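Visit report: Rorumeo workshop, Edville
July 2020

The Rorumeo workshop in Edville makes wooden play blocks and the boards they are laid out on. The tour covered the timber store, the coating room and the sample room, in that order, and took up most of a morning. Yolandi Chauke led it and answered questions at each stop.

Timber store

Boards arrive as sawn strips and are racked by tone before gluing. Pale and darker strips are kept on separate racks, and the operator draws from both when making up a panel. The strips are glued edge to edge with the grain running lengthwise, clamped overnight, then planed and sanded. Block stock is stored on the opposite wall in square and round section. Offcuts under 5 cm go to the heating boiler.

Coating room

Colors are applied in batches. Each batch gets 2 coats with a light sanding between them - the second coat is thinner than the first. Up to 200 blocks can be dried on one rack. The extraction fan was off during our visit, and the room was quiet enough to talk in. Chauke said the line will move to the Mokgethi building in October, where there is space for a longer drying rack.

Sample room

The sample room is used for checking shapes and colors against each other. The work table has a blue metal top with a regular grid of holes, some of them threaded, and fixtures can be bolted down where needed. A light striped board lay on it with blocks set out in groups. The cluster at one corner of the board was blue cubes with yellow pieces, one an upright octagonal prism and one rounded. The facets on the prism were easy to read under the room lighting, and the yellow stood out well from the pale wood.

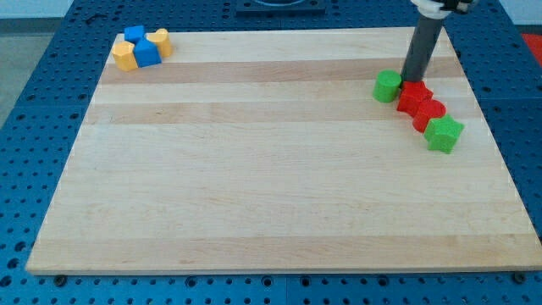
Packing and dispatch

Finished sets are packed by hand in flat cartons. The Likham set is the smallest in the range and ships with a printed card of layouts. Cartons are weighed before sealing, and a low weight sends the carton back to the bench for a recount. We saw 3 cartons go through, all accepted the first time.

Access

Parking is at the rear of the building. Closed shoes are required in the timber store - ear protection is handed out at the door.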